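Projektbericht Medienpädagogik, Gruppe 4
Thema: Bildschirmzeit in Familien - was bringen feste Regeln beim Spielen?
Abgabe: 13/05/2021
Bearbeitet von: Thabiso Van Wyk und Gruppe

Ausgangsfrage
Viele Eltern klagen, dass ihre Kinder vom Tablet nicht mehr wegkommen. Wir wollten wissen, ob eine feste Zeitgrenze hilft oder nur mehr Streit macht. Untersucht am Bauspiel Clilia, weil das in der Grundschule grad fast alle spielen.

Vorgehen
Fragebogen an 33 Familien, Rücklauf 30. Dazu zwei längere Gespräche mit Eltern. Die Familien sollten zwei Wochen lang mit der App Fuvport die Spielzeit aufschreiben. In der ersten Woche ohne Regel, in der zweiten mit Grenze: 30 Minuten am Tag, danach Gerät weg.

Problem dabei: Fuvport zählt auch die Zeit im Hintergrund mit. Haben wir erst spät gemerkt, die Werte aus den ersten Tagen sind deshalb nur eingeschränkt brauchbar. Manche haben dann lieber auf Papier notiert, auch ok.

In den Gesprächen ging es viel um den Alltag nebenher. Kochen, Wäsche, Geschwister - das Tablet läuft meistens dann, wenn die Eltern etwas anderes zu tun haben. Eine Mutter: "Wenn ich im Haushalt bin, schau ich nicht auf die Uhr."
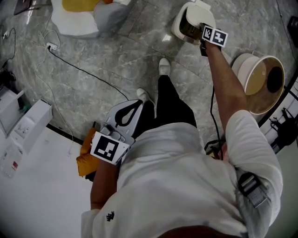 Ergebnisse
Zweite Woche: weniger Spielzeit bei den meisten, aber mehr Diskussionen am Abend. Besonders wenn mitten im Bauen Schluss war. Besser lief es da, wo die Kinder selber den Wecker stellen durften. Jüngere Kinder nahmen die Regel leichter an als ältere.

Kritik
Stichprobe klein, alles Selbstauskunft. Kein Vergleich mit anderen Spielen, Lastik war geplant, aber keine Zeit mehr. Die Frage zum Wochenende war missverständlich formulirt, die Antworten dazu haben wir rausgelassen.

Offen
Nochmal im Dezember befragen, ob die Regel noch gilt. Auswertung der Elterngespräche kommt als Anhang nach.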